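Nullo 3 | Grasp planning and episode tooling | Clindham

Products > Software > Nullo

Overview | Requirements | Release notes | Pricing | Contact

Nullo is a grasp planner and recording toolchain for two-finger grippers, both the ones bolted to an arm and the ones you carry in your hand. It takes wrist camera video, works out where the gripper was at each moment, cuts the recording into episodes, and gives you back files a training job can read. It also plans grasps from the same camera view if you want it to.

We have bought a lot of robot software over the years and been let down by most of it, so this page is written by people who distrust product pages. If you want to hear that your robot will fold laundry by spring, there are other vendors.

What it does

Pose tracking from a single wrist camera, with or without an IMU. Marker boards are optional but we recommend one. The markerless mode has improved since version 2 and we still don't trust it in a room with blank walls.

Episode cutting. Nullo looks at finger opening and hand speed and proposes a start and an end for each attempt. You accept, move or reject the cuts on a timeline. There is a button that accepts everything. We argued against shipping it and lost.

Grasp proposals. Given one view, the planner ranks up to 20 candidate grasps and shows the score for each. The score is a ranking number. It is not a probability, whatever your dashboard wants to call it.

Export to plain folders of PNG and CSV, or to HDF5. The folder layout is documented and we don't change it between minor releases.

What it doesn't do

It doesn't learn anything. Nullo prepares data and plans grasps. Training is your problem, and so is the question of whether more data will help.

It doesn't do force control. The planner hands over a pose and a finger width, and your controller does the rest.

It doesn't handle transparent objects well. Version 3 is better at glass than version 2, a low bar.

It doesn't run in a browser, and there is no cloud account. We get asked for one every month.

Cloth, and why we're careful about it

Most of the questions we get are about clothes. Somebody has seen a video of an arm picking a shirt off a rail and wants to know if Nullo can do that. The planner was built for things that keep their shape. A garment on a hanger gives it two very different targets: the hanger, which is stiff and has an edge the planner likes, and the fabric, which moves as soon as a finger touches it.

In our own tests the planner goes for the hanger nearly every time. That's fine if you want to take the hanger off a hook. It's no use if you want the sleeve. You can mask the hanger out by hand, and then the fabric proposals look reasonable on screen and often slide off in practice. We list cloth as "unsupported, works sometimes" and we mean both parts of that.

Thérèse Doucette, who maintains the planner, keeps a written list of cloth failures in the docs folder. Read it before you buy. It's longer than the install guide.

Tracking in real rooms

Demo rooms are kind to pose tracking. They have textured walls, steady light, and people who have been asked to stand still. Your room probably has pale walls, strip lights, and coworkers who walk through whenever they like. Three things cause most of the tracking loss we see in support tickets:

Fingers covering too much of the view. On a wide gripper the fingers can take up half the picture, and the tracker needs a mask so it doesn't treat them as part of the room. The mask tool is under Setup > Hand mask. Redo it if you change finger pads.

People. Nullo drops features that move on their own, but a person sitting still for a minute and then getting up will pull the track sideways.

Repeating ceilings. Corrugated panels and rows of beams look the same from one spot to the next. Point the camera up for long enough and the tracker may decide you are one beam over.

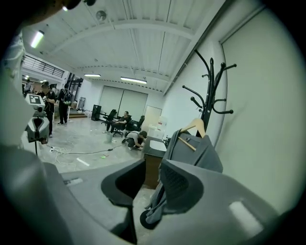 A marker board fixes a good deal of this as long as it stays put. Tape the stand down. If somebody shifts it halfway through a session, everything recorded afterward is in a different coordinate frame and Nullo will only catch it if the jump is bigger than 20 mm. Smaller shifts go straight into your data. We'd like to catch those too and haven't found a way that doesn't also flag good recordings.

Supported hardware

Jansen two-finger handheld, all finger pads
Jansen arm mount, firmware from March or later
Drarnmont wide gripper, handheld only
Other grippers through the generic profile (you supply the finger geometry)

The Drarnmont arm mount is listed as "planned" on their site. It isn't planned on ours.

System requirements

Linux, 64-bit
32 GB of memory for sessions over 800 episodes
A discrete GPU for grasp proposals; cutting and export run without one
Disk space, more than you think

Known issues in this release

Ticket 2089: timeline jumps to the first episode after an undo. Annoying, no data lost.
Export to HDF5 fails without a message if the target folder has a trailing space in its name.
The preview window shows finger width in mm even when the project is set to inches. The exported values are correct.

Licensing

One license covers one workstation. The trial is the full product and runs for 20 days. Use your own recordings for the trial; our sample set was picked by us and it behaves itself.

Support is by email and goes to the people who write the code. Attach the session log.

Page last updated 11/19/24

Request a trial | Download the manual | Cloth failure list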